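4. Preparing the floor and fitting the base trim

These steps apply to the Trakwood floor coating kit and Teline clip-on trim. For wall panels, see section 6.

4.1 Surface check

1. Sweep and vacuum the floor. Remove wax with the supplied cleaner.
2. Sand glossy areas with 100 grit paper. The finish should be one even color before coating.

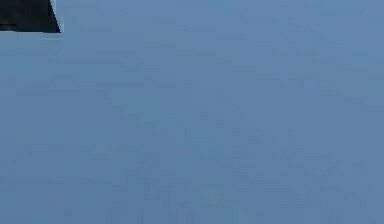
3. Mask the foot of each wall.

CAUTION: Do not mix coating from different batches.

4.2 Base trim

1. Start at the back corner — the trim bends there and cannot be joined later.
2. Press the strip into the clips along both walls.

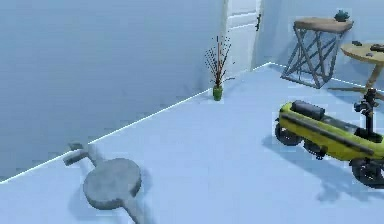
4.3 Counters and cabinets

1. Clear the floor below raised cabinet ends. Items may stay on the countertop.
2. Cover tile and grout with film.
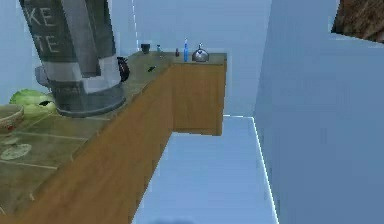
3. Coat under the cabinet end with the short roller.

4.4 Final coat

1. Apply 2 thin coats. Slight mottling is acceptable.

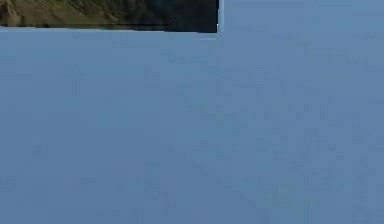

2. Remove masking before the coating hardens.

NOTE: Order replacement clips under part number 3214.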